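Arnby Cadet Awards Records
README and data card

Last updated Feb 23, 2026
Maintainer: Pauline Marsden
Entry and checking: Wayne Wainwright, Braulio Bautista

Summary

The set holds results from the yearly cadet selection weekends run by the Arnby youth flying league. It has 1163 rows. Each row is one cadet at one selection weekend, with scores for each part of the judging, the unit the cadet came from, and the award given, if any. Cadets from 69 units appear at least once. The same cadet can appear in more than one year under the same cadet number.

The records were typed in from paper score sheets kept in the league office. Later years came from the spreadsheet the judges now fill in on the day. 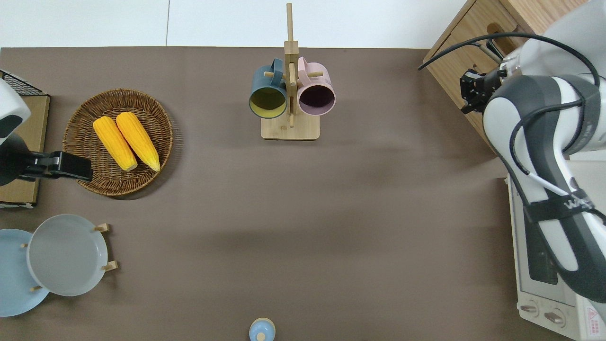
Files

results.csv - one row per cadet per weekend
units.csv - unit code, unit name, region, year formed, year closed
awards.csv - short codes for each award and the years it was offered
changes.txt - corrections made after first release, newest at the top

All files are UTF-8, comma separated, with a header row. Text fields that contain a comma are in double quotes.

Fields in results.csv

cadet_no - a number made for this data set. It does not match the number on the cadet's membership card.
season - the year the weekend was held. Selection is normally in July.
unit - code, see units.csv
rank - rank held on the first morning. Promotions announced at the closing parade are not shown until the next season.
division - J for junior, S for senior
drill - 0 to 40
uniform - 0 to 20
interview - 0 to 30
written - 0 to 30
total - as written on the sheet, not worked out again by us
award - code, blank if none

Dress inspection was scored out of 10 in the early sheets. Those scores have been doubled so that the column can be compared across years. The total column was left alone, so in those rows it will not equal the sum of the parts. If you need a total that adds up, make your own from the four score columns.

Awards

The two main awards are the Ashworth Shield, for the top senior cadet, and the Wodby Cup, for the top junior. Both are given on total score. The Humex Prize is for the best interview and can go to a cadet in either division. It was not given every year. When two cadets tied for the shield, the judges met again and picked one, and the sheets do not say how. Ademir Pimentel, who judged in several of those years, remembers that the interview score was looked at first, but we have not coded this as a rule. 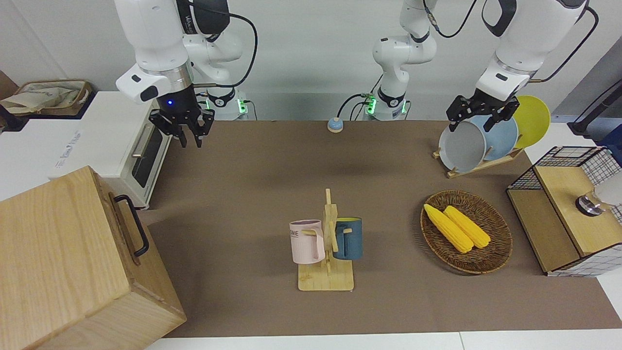
A tie for the Humex Prize was handled differently. Both cadets received it, and both rows carry the code HX. Do not treat award plus season as a unique key.

Missing values

The written score is missing in 206 rows. In most of these the written paper was not part of the weekend at all, and the blank is correct. In the others the sheet exists but the box is empty. We had no good way to tell a cadet who missed the paper from a judge who forgot to fill it in, so both are blank. A zero is a real zero.

Rank is blank for cadets who came as visitors from outside the league. They were scored but could not win an award.

Known problems

Unit names changed often. Where a unit merged with another, we kept the old code up to the merger and used the new one after it. Alfie Nuttall went through the old newsletters and matched as many of these as he could. The ones still in doubt have a question mark in the name field of units.csv.

Drill scores run higher at weekends held indoors. We do not have the venue for every season and have not tried to adjust for it. Judges also changed from year to year - a 32 in one season may not mean the same as a 32 in the next.

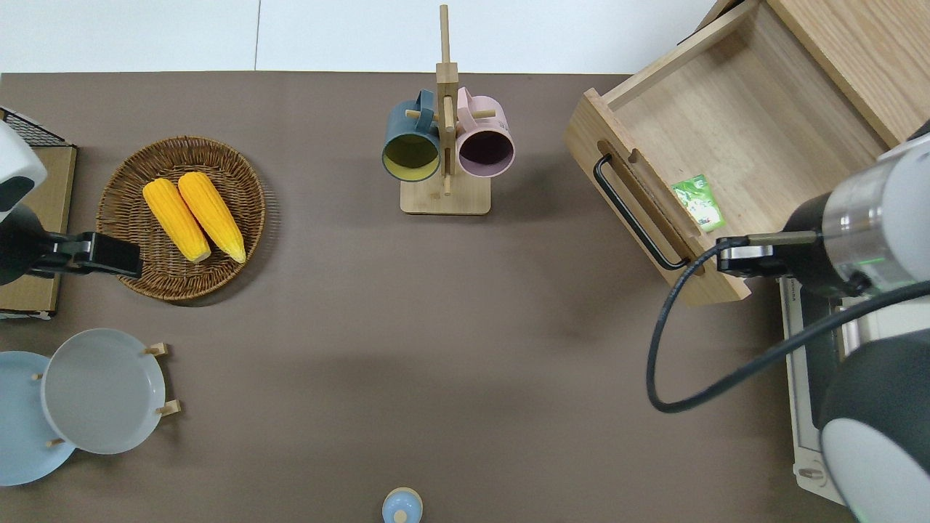
Handwriting was a problem on the carbon copies, mainly 1 against 7 and 3 against 8. Wayne and Braulio each typed the sheets separately, and any row where they differed was checked against the paper. A few sheets could not be read even then and were left out of the set.

Privacy

Names, birth dates and home towns are not included. Some units were very small, and a person who was there might still work out who a row refers to. Please do not try to match rows to named cadets, and do not publish tables for units with fewer than five cadets in a season.

Use

Free to use for research, unit histories and teaching. Please give the name of the set and the update date shown at the top. It should not be used to rank current units or to decide on a cadet's promotion.

Corrections

Send corrections to Pauline Marsden at the league office with the season, the unit code and the cadet_no. A copy of a program or newsletter helps if you have one. Accepted changes go into changes.txt with the old value and the new value side by side.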